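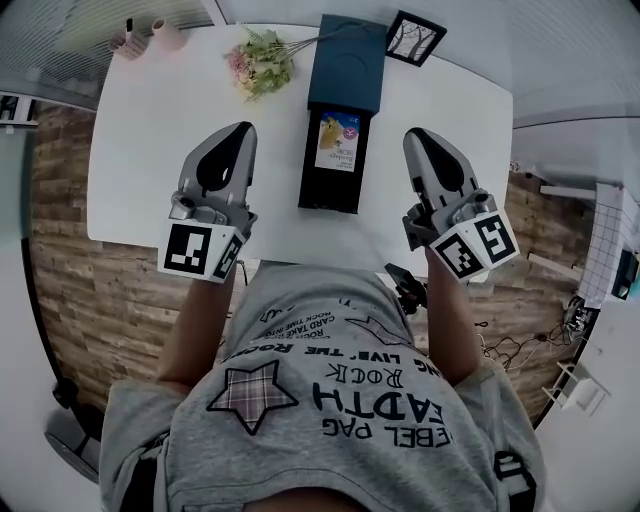
Figure 4-1. Operator at the gift-box table with left and right hand grippers. Box open, card in tray.

4. Preparing the table and the operator

This section covers the boxing station after the change from direct hand packing to gripper recording. Operators who packed by hand at this station keep the same table and the same order of work. The difference is that each item is picked up with the Otora hand grippers, and each completed box is stored as one recording. The recordings are used to set up the Cokby packing cell.

4.1 Before the first box

1. Clear the center of the table. Items not used in the current order may stay along the far edge.
2. Place the box in the center with the lid opened away from you and the tray toward you.
3. Check the marker cube on each gripper. Faces must be clean and flat. Wipe with a dry cloth only.
4. Close and release each jaw three times. The pads must meet along their full length.
5. Stand at the near edge of the table, centered on the box, and extend both arms over the tabletop.
6. Start the session on the Flornmont console. Wait for the steady tone before moving either gripper.

CAUTION: Do not hold a gripper by its marker cube. A shifted cube requires the calibration in section 6 before recording can continue.

4.2 Recording a box

1. Pick up one item at a time. Use the gripper on the same side as the item.
2. Set the item in the tray and open the jaw fully before drawing back.
3. Place the card last, printed side up.
4. Close the lid using both grippers.
5. Hold both grippers still until the tone sounds.

If an item is dropped, finish the box and mark it "drop" at the console. Do not delete it. Dropped items are not entered in the operator's record.

NOTE: Sleeves must not cover the marker cubes at any arm position. Short sleeves or sleeves rolled above the elbow are accepted.

4.3 Shift limits and duties

One set is 40 boxes. After each set, put down both grippers and take the scheduled break, including when the set ends early. The target for one product is 500 accepted recordings, shared by all operators on the station. It is not an individual quota.

Once the cell is running, operators on this station move to loading, card checks and exception boxes. Exception boxes are still packed by hand. Pay grade does not change with the move. Questions about hours go to the shift lead and are not entered at the console.

4.4 Messages

Code 346: marker not visible. Turn the gripper until a cube face is clear, then repeat the last movement.
Code 500: session not saved. Leave the box as it is and call the shift lead.

For language settings and the Żak label printer, see section 5.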